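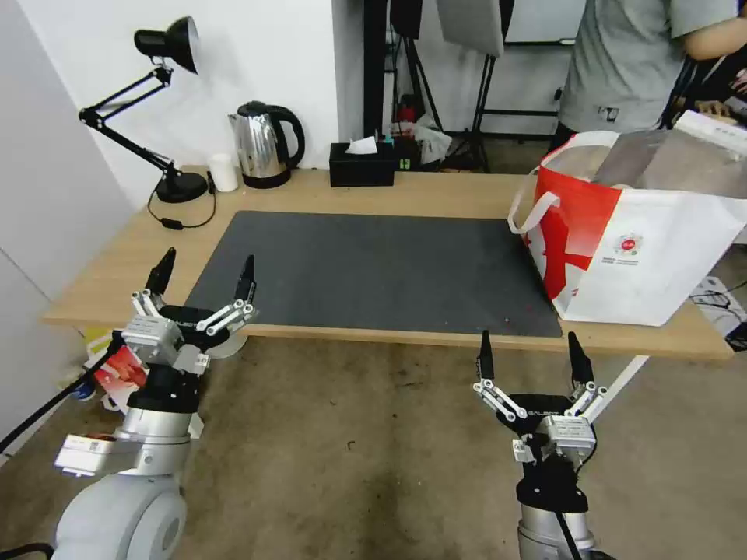

Zulov: Two-Armed Handling at the Cilolstead Returns Room
Progress report to the Lodhi Fund, November
Prepared by Kartini Simanjuntak, Stolwood

Summary

We are in the second half of the grant and it's been a very good stretch. Both arms are running at the practice table, the people who sort returns have taught them most of what they can do, and the first real goods from the returns shelves have gone across the mat. We are behind on one item (the night trial, see below) and on budget for everything else.

For anyone at Lodhi who is new to the project: Stolwood takes back housewares from shops, checks them over and sends them out again. The checking is done by hand by 16 people at Cilolstead. A bowl gets picked up, turned over, looked at inside and out, put down and logged, and then the next one. It is skilled work for the eyes and tiresome work for the wrists. Zulov is our attempt to let the arms do the lifting and turning so that the sorter can do the looking and deciding.

Work since the last report

We moved from blocks and foam shapes to household things in September, and that was the big jump. Blocks sit flat. A shallow bowl rocks, and it can come to rest on its side with the rim in an awkward spot for the fingers. Valentin Ammann rewrote the approach so that the second arm steadies an item while the first gets its grip, and the difference was plain within a day. We all stood around watching it like a ball game!

The sorters have recorded nearly 1,000 demonstrations by now. Each one is a short task from start to finish: take the bowl by the rim, turn it to show the inside, set it back on the mat. Sobia Bangash recorded more of these than anyone else on the team, and her habit of pausing before the turn has made its way into how the arms move. You can tell which runs were trained on her shift.

We decided early on to leave ordinary things standing at the back of the table during recording. The benches upstairs are never clear, and a system that only works on a bare surface would be no use to us there. Jawad Kazmi keeps the notes on this. His latest show that the arms handle a crowded back edge well as long as the mat itself stays free, and that a shiny item close to the work area still throws off the depth reading now and then. He's trying a different light position before we spend money on another sensor.
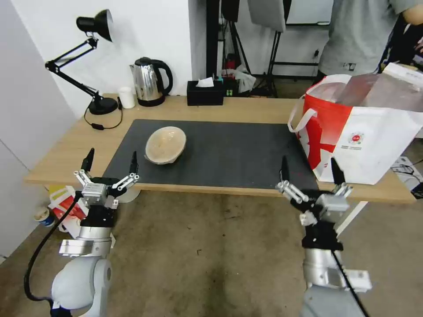
The practice table at Cilolstead, with a bowl on the mat and both arms in front.

What is changing for the sorters

This is the part of the report I most wanted to write. When we applied, the question we got from the floor was whether the arms would replace anyone, and management put in writing that no sorting job would be cut during the grant or in the year after it. That letter did more for the project than any demo. People came down to try the controls in their breaks, and then they started bringing us problems.

Some of those problems were ones we hadn't thought of. Sorters told us they learn a lot from the feel of an item: a hairline crack gives a slightly dead sound when you tap it, and a worn glaze drags on the thumb. If the arms do all the holding, that goes away. So we've changed the plan. The arms will present each item and pause, and the sorter can reach in and tap or touch it before it goes on. The pause is controlled by a foot pedal, and the arms stay still for as long as it is down. It costs us speed. We think it's well worth it, and the sorters were unanimous.

There is also a new role. Three of our sorters now split their week between the benches and the practice table as trainers, at a higher hourly rate, and Kheri Kombo has drawn up a short course so that others can follow. It covers the controls, the emergency stop, how to record a clean demonstration and how to throw out a bad one. That last section is the longest, and deservedly so. A sloppy recording does more harm than a missing one, and the sorters turned out to be far stricter judges than the engineers. 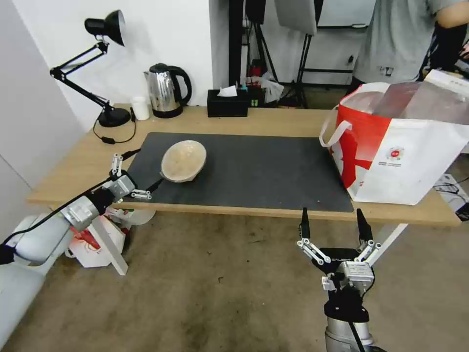
Not everything has been smooth. The first pair of chairs at the control station were wrong for anyone under average height, and we had complaints of sore shoulders, a bad look for a project meant to save people strain. We replaced the chairs and capped each recording session at 40 minutes. Complaints have dropped off since, though I'd like a full quarter before I call it settled.

Delays

The night trial, in which the arms would set out items for the morning shift, has been moved back by 2 months. Our insurer wants a fixed barrier around the table for any unattended running, and the one we ordered didn't fit the doorway. A sectional one is on order. We are using the time to extend the set of practice items to mugs and lidded jars.

Next steps

Mugs come first, starting Monday, with Sobia and Kheri recording. After that Valentin will move one pair of arms upstairs beside a working bench, with a trainer present at all times. Jawad's lighting tests should be finished before the move, and I will send the results separately with the cost sheet.

We'd love to have someone from Lodhi come out and have a go at the controls. Mornings before 10 are best, when the trainers are in.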